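Areldale Textile Workshop
Notebook, August, 14:00
Entry by Bendik Solberg; copy to Maj-Britt Blomqvist

Madder trials, second series. The purpose of this series is to establish whether the orange cast recorded in the July samples arises from the water or from the temperature of the bath. The wool is the undyed two-ply supplied by Musto, scoured as before and mordanted with alum at 13 per cent of dry weight. No cream of tartar was used.

Bath A was made up with mains water and Bath B with rainwater from the Humisthorpe butt, filtered twice through calico. Both were brought up slowly and held at 60 degrees. The thermometer in Bath B was found to read two degrees high and was exchanged before the skeins went in. The July readings should be treated with some caution, as the same instrument was in use throughout.
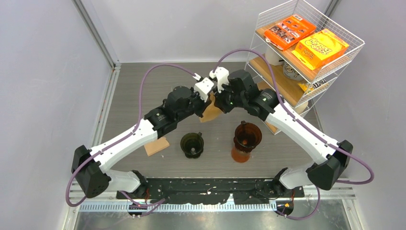
Skein 403 was withdrawn after one hour and the remainder were left to cool in the bath overnight. On rinsing, the mains water skeins gave a clear brick red. Those from the rainwater were paler and distinctly more orange, with a slight unevenness at the ties. The ties on the next batch are to be made looser, in a figure of eight, as set out in the Desjardins handbook.

Chalk was then added to a further portion of Bath B at a rate of one level teaspoon. The single test skein moved well towards red, although it did not fully match Bath A. The water therefore appears to account for the greater part of the difference. The question of temperature remains open and will need a separate bath at 70 degrees.

Stock: almost 17 kilograms of ground root remain in the dry store. The alum is low and a further order has been placed. Labels for the wash-fastness strips are to be written in pencil only; the ink on the last set ran.

M-B. B. has asked that half of each skein be kept back from the light test. These are in the second drawer, wrapped in tissue.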